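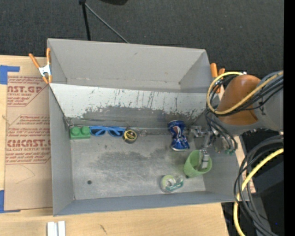
Comparing Two Grippers on a Mixed-Item Bin

This procedure is used by the Jernance laboratory to compare a candidate gripper with the one already in service. The Esarero and Nillero grippers were both evaluated in this manner. One comparison requires 297 attempts per gripper.

Before you begin

Clamp the bin to the table on both sides. Check that the arm can reach every corner of the lower compartment without touching the divider. Route the cables outside the bin wall and move the arm through its full range once at low speed.

Select the items

Choose items that differ in shape and stiffness. The set should include something hollow, such as a plastic cup, and something that has already lost its shape, such as a crushed can. Sunglasses, a tape measure, a toy block and a packaged roll of tape are suitable additions. Do not replace an item partway through a comparison.

Run the attempts

1. Place the items in the lower compartment and leave the upper compartment clear.
2. Start the Qudah controller and load the settings file for the gripper under test.
3. Direct the arm to one item. For a cup, record whether a finger went inside the mouth or both fingers closed on the outer wall.
4. Lift the item, hold it for 5 seconds and release it in the upper compartment.
5. Enter the result as held, dropped or missed.
6. Return all items to the lower compartment after every 77 attempts and inspect the finger joints.

Change the gripper

Switch off power to the arm before loosening the mounting screws. Repeat the low-speed movement check after fitting the second gripper, as its length may differ.

Report the results

List results by item. A single overall score conceals poor performance on thin or flat objects. Completed forms should be sent to Afaf Jaber, Room 864.

Procedure last revised July 2024.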